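Wrist grasp comparison, Prukerholm bench

Data card, second revision, October 21, 2023
Maintained by Raili Räsänen and Clive Whitlock

What this is

300 grasp attempts recorded from a wrist camera, split between two grippers: the Arkell two-finger and the Wurken parallel jaw. Same arm, same controller, same operator for most of it (Noelia Marín ran everything except the last afternoon). We wanted to know whether the Arkell deserves the reputation it has picked up for smooth, curved objects. We are still not sure, and we would ask anyone quoting this card to say so.

What this is not

A benchmark. The vendor comparison that got passed around in February claimed a clear win for linkage fingers, with no object list and no failure definition. We tried to reproduce it and couldn't work out what we were supposed to reproduce.

Contents

- One folder per attempt, with wrist video, joint states and gripper command
- attempts.csv, with gripper, object, outcome and operator
- calibration/, one file per gripper mounting
- notes.txt, unedited, including the arguments

Outcome labels

held: the object stayed between the fingers through the whole lift and a slow turn.
slipped: it left the fingers after lifting.
missed: it never left the surface.
unclear: Abilio Llorente and Maite Pastor labeled separately and disagreed. There are 49 of these. We did not force a decision, and dropping them changes which gripper looks better, so please don't drop them quietly.

Known problems

The force reading on the Wurken drifts. Treat it as a trend within one attempt and nothing more.

The Goicoechea controller logs commanded width, which is a different thing from measured width. An earlier version of this card mixed the two up.

9 attempts have video that starts after first contact. They are flagged late_start in the CSV.

Wrist view only. The fingers hide part of whatever they are holding, and a frame that looks like a solid grasp tells you very little about the lift. Two of us were fooled by this while labeling. With a rounded, glossy object, the tips can look well seated when you can't judge how much surface they really have. Watch the clip to the end before trusting the label, ours included.

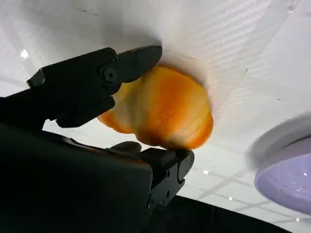
Suggested use

Checking a grasp classifier against footage it hasn't seen. Training on this alone is a bad idea at this size; we would want 3,000 attempts and a second camera before believing any ranking that came out of it.

Changes since the first revision

- Width column renamed to width_cmd
- unclear added as a label; those rows used to be counted as held
- Summary table removed until someone can defend it

Corrections go to Clive. Include the attempt folder name.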